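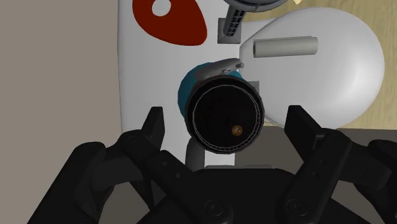
How often does the gripper on the Catura cell need to be re-homed?

Once after every power cycle, and again any time the fingers, the finger pads or the wrist coupling have been off the arm. Home it with the jaws empty and the arm parked up high.

August
Ebise Shiferaw, cell support

Ticket 1635: Gripper closes to the left of where it should, Catura cell

Hello all, and thank you to everyone who chimed in on the phone. I'm writing this one up at length because we went in a couple of wrong directions before we got it, and I'd like the next person on shift to be able to skip those.

The report came in from Bontu Tufa at the Allik site. After the coupling between the wrist and the gripper was swapped, the cell started missing to the left. It would come down over a part, close, and the left finger would touch first and shove the part sideways before the right one arrived. Bigger parts survived this. Small round ones got knocked over or squeezed out. Bontu had already slowed the approach down, which was a good thought and made it much easier to see what was going on, but the miss was the same size at slow speed as at fast.

First thing I asked for was a re-home, and Bontu had done that already (twice, bless you). Then I asked for the usual zip of settings: tool frame, finger limits, payload, and the last controller log. The log was clean. No drive faults, no following error, nothing on the gripper side except a normal startup message. So the arm believed it was going exactly where we'd told it to go.

Next stop was the simulated copy of the cell, the one Oksanen set up for us and that we all keep meaning to use more. I loaded Bontu's settings into it and parked the gripper open over the test table with the wrist view on. The black cylinder sat squarely in the gap between the two fingers, open end up, just as you'd want it before a close. I ran the close from there and both pads made contact together. I ran it again from farther off and got the same result.

I'm a little embarrassed at how long I spent on the wrong idea after that. I figured that if the simulation was good and the real one was bad, the table must have moved, so poor Bontu got down on the floor with a tape and measured the table feet against the marks. They were dead on. Then I wondered about the finger linkage, a bent link or a loose pin on the left side, and we had the gripper off for that. Links were straight, pins were snug, pads were seated. All of it was time we could have saved.

What I should have noticed is that the simulation was never told about the new coupling. It draws the gripper where the tool frame says the gripper is, so of course the two agreed with each other. They were both working from the old number! The real arm had a new piece of hardware on it and was the only one of the three that knew.

Here is Bontu's note from the bench, pasted in as sent:

"Put the old coupling and the new one side by side. They look the same until you check the dowel hole. On the new one it is on the other side of the bolt circle, so the gripper goes on turned a little and shifted over. Measured 4 mm of shift at the pads. There is a Cludix label on the bag with a revision letter I don't recognize. Old one has no letter at all."

So there it was. The replacement is a later revision and it mounts the gripper slightly differently. It's a perfectly good part and we're keeping it.

What we changed, in order, for anybody who has to do this again:

Parked the arm high and locked out the cell before touching the wrist.

Took the gripper off, cleaned both faces of the coupling, put it back on with the dowel fully in. Snugged the four bolts crosswise and then torqued them to 7 Nm. Please don't torque them one at a time going around, it pulls the face crooked and you'll be chasing a different miss.

Re-homed with the jaws empty.

Taught the tool frame again from scratch with the pointer. I know it's tempting to just type the shift into the old frame. We tried it, and it fixed the position but left the small rotation in, so the pads still landed unevenly on anything long.

Saved the new frame under a new name and made it the active one. The old frame is still in the controller with OLD in front of it. I'll delete it once I'm sure no program calls it.

Copied the same frame into the simulated cell and turned the gripper model to match the new dowel position.

Then we tested. Bontu ran 20 picks on the real cell with the small round parts, the ones that had been getting shoved, and every one came up with both pads touching together. I ran the same program in the simulation and watched from the wrist view, and the fingers came down evenly there too. Approach speed is back to what it was before the trouble started.

A few loose ends I haven't gotten to:

The payload value didn't change enough for the controller to complain, but I would still like the new coupling weighed the next time it's off. Bontu, whenever is convenient, no rush at all.

The spare coupling in the drawer is the old style. Please don't put it on without changing the frame back, or we'll be right here again with the miss going the other way. I've asked for a tag on the bag.

The parts in the simulated test table are whatever Oksanen left in there, and some of them don't match anything we run. The red flat piece with the hole in it and the gray vented unit can stay where they are for now. The big white oval sits close in on the right-hand side, and I'd like a little more clear room there before we do any wrist rotation tests. I'll move it myself and save the layout under a separate name so the original is still there for whoever wants it.

I also want the wrist coupling revision added to the swap sheet, on the same line as the bolt torque, where a person with a wrench in one hand will see it.

Update, Sunday: Bontu says the cell ran through the whole shift with no misses and no slipped parts. Leaving the ticket open until the coupling is weighed and the drawer bag is tagged. If you see the left pad touching early again, even once, please add it here with the part you were running and which tool frame was active, and call me if it's during the day.

Ebise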